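Satti Community Wellness Council
Nutrition Working Group
Minutes of the June meeting

Present: 14 members, with the chair presiding. Apologies were received from the Flundia clinic.

1. Opening and previous minutes

The chair called the meeting to order at 4:30 p.m. The minutes of the May meeting were approved with one correction: under item 5, "sodium intake" was changed to "added sodium."

2. Fiber guidance for older adults

The group reviewed the second draft of the leaflet on dietary fiber. Members agreed that the opening page should name everyday foods first - beans, lentils, oats, pears, and whole-grain bread - and move the explanation of soluble and insoluble fiber to the back. The advice to increase fiber slowly and to drink more water while doing so will be kept in bold type.

It was noted that the draft did not mention people who have been told to follow a low-fiber diet after surgery. A sentence directing them to their own doctor or dietitian will be added before printing.

The proposed print run is 3,000 copies. Of the previous leaflet, on calcium and bone health, 2,658 copies have been distributed through the Flundia clinic and the two libraries. The remainder will be kept at the front desk.

3. Cooking classes

The Voltano center has confirmed the use of its kitchen for the fall classes. The series will consist of six sessions, each built on one low-cost main ingredient. Dried beans, canned fish, cabbage, and eggs have been approved. The last two ingredients were left open until the July meeting.
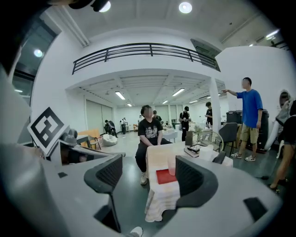

Flundia asked in writing that at least one session be planned for people cooking for one, as many of its patients find that standard recipes leave them with food they do not use. Its letter also requested that freezing instructions be printed on every recipe card.

The group accepted both requests. The session on dried beans was judged the most suitable for single portions. Recipe cards will be set in larger type than last year.

4. Grillell recipe booklet

Grillell has offered its recipe booklet for use in the classes at no charge. Members had reservations about the salt content of several marinades, and two members objected to the claim on the back cover that grilled vegetables "keep all their vitamins." The secretary will ask whether the claim can be removed. Until a reply is received, the booklet will not be handed out.

Motion to defer the decision on the booklet: carried, with one abstention.

5. Other business

A member asked whether the group intended to issue advice on vitamin D supplements. The chair replied that the matter would be placed on the July agenda - under guidance, not under other business.

The meeting was adjourned at 6 p.m.

Action items
Secretary: write to Grillell; send class dates to Voltano.
Leaflet subgroup: add the surgery sentence and circulate the third draft.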